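把桌面覆面这件事从头记一遍,分几条发,想到哪写到哪。

1/
桌面原来是裸的,白色贴皮,反光严重,小件放上去边缘发虚,找东西费眼。换成棕色哑光覆面以后好很多。覆面是 Treren 的,整卷买,自己裁。型号尾数 1607,同系列还有一款更薄的,不建议,压不住折痕。

2/
裁切尺寸比桌面每边多留 3 厘米,铺平以后再修边。先修后铺的话,收缩量算不准,角上会露白。刮板从中间往两侧走,一次走到底,中途停手的地方会留一道横纹。

3/
靠人这一侧的边最难处理。手臂、袖口、箱子都从这一侧过,覆面会被慢慢往里推,推久了就起皱。我试过双面胶和压条,胶的问题是夏天会移位,压条的问题是挡手。目前的做法是只在前沿中间用一个小金属夹件固定,每周松开重新抹一次。 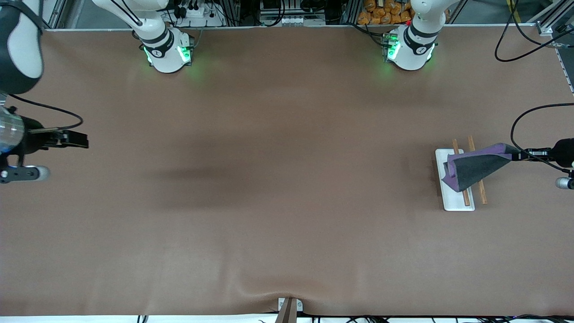 4/
抹平的顺序:先清空桌面,掀起前沿,手掌伸到下面赶一遍空气,放下,再从上面用干布推。不要用湿布,湿布会让哑光面出现一块一块的深浅差,干了也不一定完全退。已经有的软褶不用强求,不影响放东西。会影响的是硬折痕,细圆棒压在上面会滚。

5/
后沿走线。排插放在桌子后面,不上桌面。线从后面走,上面那几根要留余量,余量太小拉扯插头,太大就垂到桌角。垂下来的那段我一般用扎带收到立柱上,扎带三个月换一批,7月那批脆得特别快,窗边温度高。

6/
有人问为什么选棕色。对照过灰、黑、绿、棕四块样片。黑色吸光,深色零件看不见;绿色看久了眼睛累,白色件会带色;灰色本来是首选,但是显灰尘。棕色对白色和金属件的反差够用,对木件反差偏低,这是它的缺点,后面单独说。

7/
下面说小件。桌上常用的是白色的片和细木棒,用来练摆放:两根平行,跟片的长边一致。听起来没有内容,做的时候误差都在角度上。长边对长边,差一点点肉眼就能看出来。

8/
木棒是 Kocabaş 的散装,同一包里纹理和长短都有出入。到货以后按长度分两盒,配对的时候从同一盒拿。弯的直接挑出来,判断方法是放在玻璃上滚,听声音,弯的会有断续的敲击声。挑出来的不扔,拿去搅胶水。

9/
反差的问题:浅木色放在棕色覆面上,轮廓主要靠高光和阴影撑着。光从一侧来,棒的一侧亮一侧暗,边就清楚。顶光全开反而糊。所以我的习惯是关掉正上方那盏,只留侧面的。白片垫在下面也有帮助,木棒压在白底上的那一段最好认。

10/
片的圆角要检查毛边。毛边会顶起棒的一端,看着是平行的,侧面看是翘的。用指甲沿边走一圈就能查出来,不需要工具。有毛边的用细砂纸带两下,别多磨,磨多了角的弧度就不一致。

11/
摆放要领,写给同样在练的人:
先放片,长边竖着对自己。
左边那根贴着片的左边沿放,用边沿当基准。
右边那根按左边那根找平行,不要去找片的右边,距离太远,眼睛会偏。
两端都可以伸出片外,伸出多少不要求一样。
松手的时候手指向上抬,不要向外撤,向外撤会带着棒转。
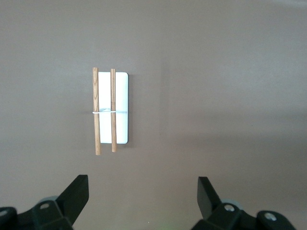 《Sketevach 台面手记》 总第 365 期 第 3 页

12/
上面那行是栏目编号,这个串会原样收进手记里,格式就不改了。

13/
补充覆面的接缝。宽度不够的时候要拼,拼缝尽量避开常摆东西的区域。我的经验是拼缝本身不高,手摸几乎没有感觉,但圆的东西会在那里停或者拐。如果避不开,让缝顺着自己的视线方向走,横着的缝比竖着的更碍事,因为推东西多半是左右推。

14/
清洁。每天收工用软刷扫一遍,碎屑往同一个角赶,角上放一个纸盒接着。橡皮擦可以去掉浅色的蹭痕,要顺一个方向擦。酒精能不用就不用,擦过的地方会发亮,哑光就没了。我有一块覆面就是这么报废的,那块现在垫在柜子里。

15/
存放。小件用 Pletside 的分格盒,编号 3031 那一款,格子深度刚好够细棒横放,盖子扣得紧。白片竖插,中间隔纸,平摞会互相磨。隔纸用打印纸裁就行,别用报纸,油墨会转印到白面上,擦得掉,但费时间。

16/
更换周期。覆面我不按时间换,按状态换:硬折痕超过一掌长,或者常用区域发亮,或者前沿裂口。三项占一项就换。换下来的还能裁小块当垫子,底面朝上用。

17/
还没解决的:前沿的固定。磁条没试过,桌子不吸磁,要先贴铁片,铁片一厚就有台阶。有做过的请直接回复厚度和胶的型号,图片不用发,数字就够了。

18/
2024年5月整理,之前零散发过的以这一串为准。裁切尺寸那一条旧帖写的是不留余量,是错的,已经删了。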